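Pundodix hand

The Pundodix is a home-built robot hand, and I've been putting one together on and off since March, so I'll say now that this article leans heavily on my own build. It started life as a shared project at the Figueroa workshop, where people wanted something that could pick up scraps and offcuts without crushing them. The name covers the hand only. The arm you bolt it to is up to you!

Construction

The fingers are flat black plates joined with pivoting links and held by ordinary screws (get spares, you'll drop them). The palm is a smooth rounded shell, and the whole hand on my version weighs around 375 grams before you add any cable. Each fingertip has a gridded pad on it, a bit like the grip on a bike handle. I went through 2 sets before I was happy with the fit.
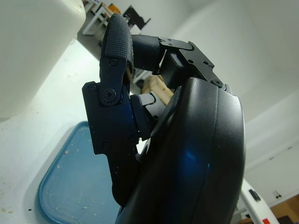
Textured fingertip pads and linked finger plates, with a piece of unfinished wood behind the joint.

Wood is what most of us test with, as it's cheap and there's always a bit lying about. My usual test piece is 140 mm long, and I run it through nine grips before I touch the settings. Pine sheds crumbs everywhere, so I work over a tray if I can.

Variants

The Drakura is the same hand with a narrower palm, and it's fiddlier to wire (my thumbs have never forgiven it). Borkusitz is the control program most builders use with either one. It's fine once it's going, but the setup pages are a muddle and I still keep my own notes taped inside the cupboard door.

See also: Drakura, Borkusitz, Figueroa workshop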